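Planning and paying for a robotic suturing bench: your questions

We wrote this page at Evgate because the same questions reach us every September, when training departments start on next year's budgets. If yours isn't covered, do write to us, and we'll add it.

Do we need to buy the whole system at once?
No, and we'd gently talk you out of it if you tried! Most departments begin with the Broleck starter bench (two arms, one console) and add the second console when they have enough trainees to fill it. The mounting rail is the same either way, so nothing you buy first goes to waste.

How much room should we set aside?
More than you think, I'm afraid. The bench itself is modest, but people like to stand and watch, and someone always wants to bring a trolley in. Please measure your doorways before you order, lifts too.

What do we budget for instruments?
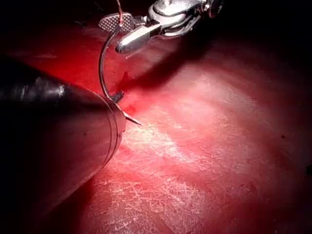
Instruments working close in at the tissue

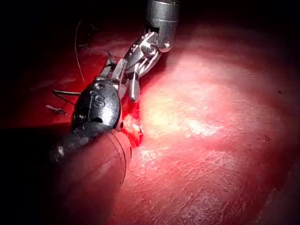

Instruments are the part of the budget that catches people out, so let's take it slowly. The arms are bought once and then sit quietly on your asset list for years, while the instruments wear and have to be bought again. We ask departments to price each type on its own line. A grasper with a crosshatched jaw, like the one holding the curved needle in the first picture, should have a line to itself, and so should any bulkier tool you plan to use beside it. Needles and thread belong under consumables, please, and do be generous there, as beginners get through a great deal of both. Our Ibarra instrument pack costs £558 and the refill box of needles and thread is £141.

Is servicing included?
For the first year, yes. After that the yearly plan is £800 for each bench, covering one visit and any software updates. You can pay visit by visit if you prefer (some finance offices do), but it tends to work out dearer.

How long does delivery take?
Allow six weeks from the day we receive your order number. Installation takes a morning, and we stay for the afternoon so your staff can have a proper go.

Can we try one first?
Of course. The Deren loan scheme lets you keep a bench for a term, and the loan fee comes off the price if you decide to buy. Places go quickly in spring, so get in touch early, even if your budget hasn't been signed off yet.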